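**Juststead opens its folding room to everyone this August**

Juststead is delighted to say that its folding room, where household cloths are sorted, smoothed and stacked before going out to families setting up a new home, will welcome visitors throughout August, and we do hope you'll come along!

"A soft cloth is a lovely thing to be handed when you've just moved in," says Přemysl Bartoš, who looks after the linen at Juststead, "and I could talk about corners all afternoon if you let me."

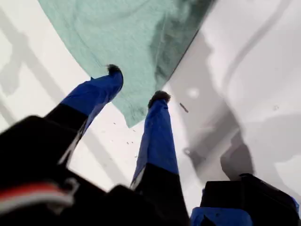
Last year 1096 bundles left our shelves, each with 4 cloths inside. Sessions last 20 minutes and are free, with tea afterwards (and usually a biscuit or two).

To book a place, please ask for Ctibor Ševčík at the Juststead front desk.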